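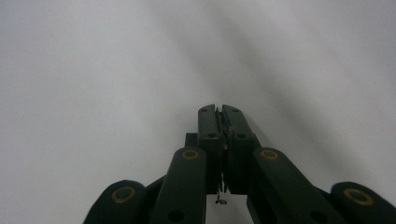 Hand-held parallel gripper with its fingers closed on a thin metallic part. Brass-colored bushings are set in the linkage arms.

Small-part handling practice (hand-held grippers) is a set of working rules for picking, carrying and placing thin or light parts with a two-finger gripper guided by hand. The rules are used where recorded motions are later repeated by a robot arm. The most cited text is the Gillemeck Handling Guide, edited by Suqin Cai and Mackenzie Dufour and last revised 9/1/20.

Grip
The part is held between the fingertips, with its long axis parallel to the finger seam. Bent or hooked ends are left free below the tips. The fingers are closed until they stop and are not squeezed further. A part that turns in the grip is put down and picked again; it is not corrected in the air.

Work surface
The guide calls for a plain, matte, light-colored surface. The area between the pick point and the storage unit is kept clear. Shadows are permitted if their edges are soft.

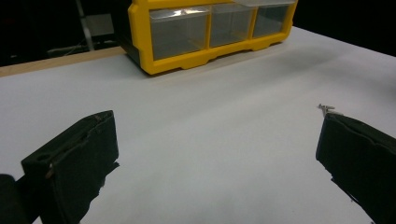
Gripper fingers over a white tabletop, facing a yellow storage organizer with clear drawers.

Storage
Clear drawers are preferred, as contents can be checked without opening them. The unit is not moved during a run.

Inspection
Finger faces, screws and bushings are checked every 2000 cycles. Under the Nisard supplement, written by Keegan Ross, worn finger pads are replaced in pairs. Fatima Zwane has argued that the interval is too long for wire and pins, and the Costa workshop rules set no fixed interval, requiring a check before each run.

See also
End effector
Pinch grip
Veletti fixture rules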